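Dusent Hand Gripper Kit: data card for the Westitz review set

The set holds recordings made with the Dusent kit, a pair of hand-held grippers that a person works by hand to record tasks for robot arms. Haberkorn sells the kit. We recorded on a white work surface with a wooden edge.
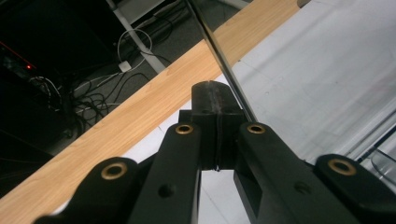 Last changed: 25 November 2022

Contents

There are 384 recordings in 3 groups: rod, box closed, box open. Each one runs up to 80 seconds. Bảo Ung and Mỹ Vi did the recording; Toàn Trương checked the files. 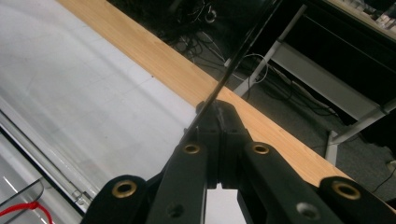 The rod group tests grip on narrow parts. We rate the kit on how the tips line up and how much play there is in the linkage. A thin black rod held in the fingertip block sticks out well past the jaws, and any twist at the tips is easy to see at the far end. Ratings are in rod_notes.csv, one row per recording.

For the box groups the operator works with both grippers on a clear compartment box. View from the head:

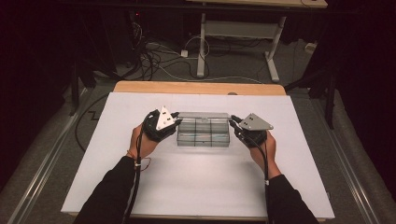 Known problems

Cable length. Each gripper has its own cable down the forearm. Ronaldo Barbosa asked for longer ones in May and Haberkorn has not replied.

Timing. Left and right streams drift apart in 10 recordings. They are marked "drift" in the index.

Lids. A clear lid is hard to pick out in some views. Lid labels were set by hand. 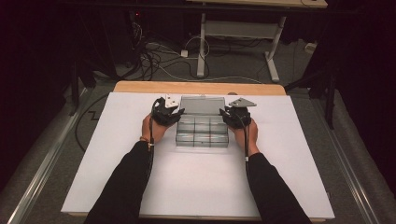 Fig. 4. Box open group, both hands at the tray.

Use

Free for research and teaching. Name the Westitz review set in your work. Send corrections to Thiện Thái at the Divstead office.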